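Section 5. Care of the Trorka cutting board

5.1 Wash the board by hand before first use and dry it upright.

5.2 Keep whole fruit beside the board and cut on the wood only. Hold the board by the wire handle when carrying it.
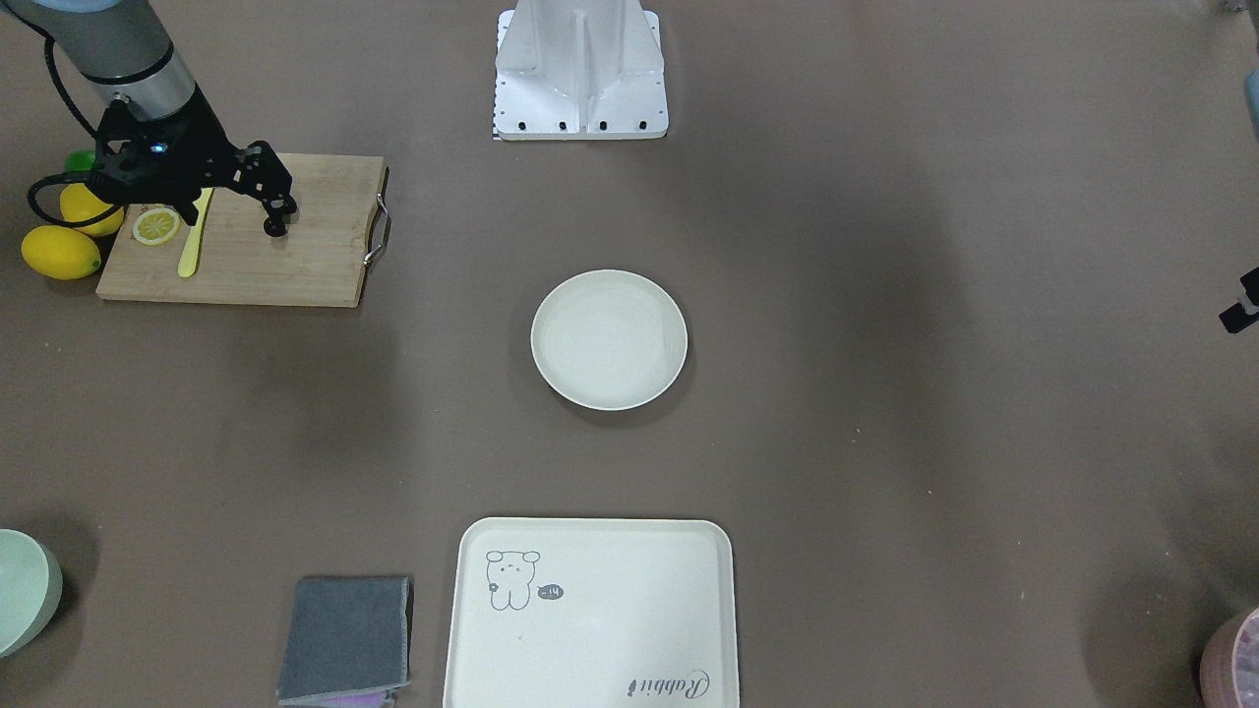
Hamton, December

5.3 Slice lemons with a smooth, round-tipped knife. Lay each slice flat.

CAUTION: Do not leave cut citrus on the wood for more than 6 hours. The juice lifts the oil.

5.4 Move the slices to a plate with a raised rim, so that juice stays off the table. Wipe up crumbs with a barely damp cloth.

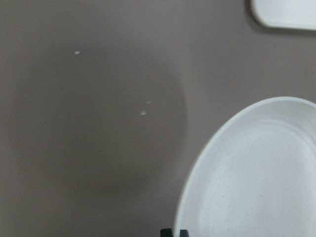 5.5 Setting out for drinks

Put slices side by side on the board and whole lemons and limes in front of it. Stand the bowl and ice scoop within reach. Lay stemmed glasses on their sides in the wire holder.

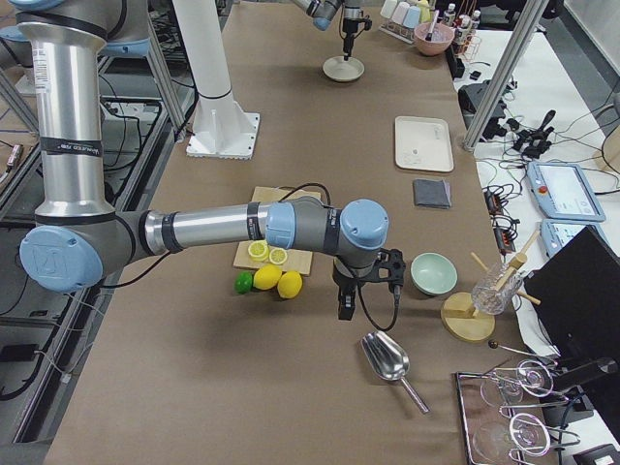
Can the board go in the dishwasher?
Hand washing only, in water up to 29 °C. Oil it again once dry.

Note: spare handles are sold by Kaczmarczyk.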